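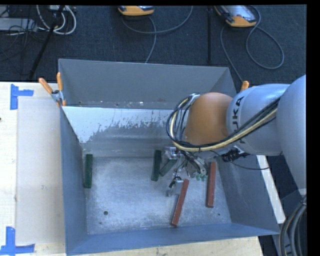 Lauri Kettunen wrote back to my abstract within the hour to say that bin picking was finished years ago, and why was I taking up a slot with it? Fair enough, Lauri, hello, I can see you in row two. (Pause. Let him wave.)

So, what I want to talk about is the bit between "the camera found a block" and "the arm moves". In Skadura that bit used to be one function, 871 lines long, and I wrote most of it, so I'm allowed to be rude about it.

Five blocks, a metal bin, a KUKA arm. Perception is the easy half with these. Green ones and brownish-red ones, nice long shapes, and we get a pose for each. The floor is scuffed metal and the depth data off that sort of surface can be horrid, so we fit the floor plane once at startup and leave it alone. Stijn will tell you we should refit every cycle. We can argue over coffee!

Now look at the green one close against the left wall. Say you sort your grasps by detection score, like we did. A block like that can score beautifully and still be a rotten first pick, as the score knows nothing about walls. The planner would take the top grasp, find the finger clipping the side, throw it out, try the next one along the same block, throw that out too... and the arm just sits there thinking.

What we do now: ask the planner first, cheaply. Every candidate grasp gets a rough clearance check against the bin model before anything is ranked. Balthasar Mösli wrote the checker and called it Barken, don't ask me. It keeps the best 10 and only those go to the full motion planner.

Say this slowly: the hoses and cables are in the collision model too. They're a fat capsule round the wrist. Ugly, a bit too cautious, and I would not go back. There's a loop of cable around the left side of that orange joint and it needs room as well.

(Logs slide. Skip if we're past twenty to.)

Neighbours: two green blocks near each other, one upright in the view, one diagonal. We treat every other block as an obstacle until the gripper closes. Graça wants gentle pushing allowed. It's on a branch, come and find me.

Questions. Lauri first, I suppose.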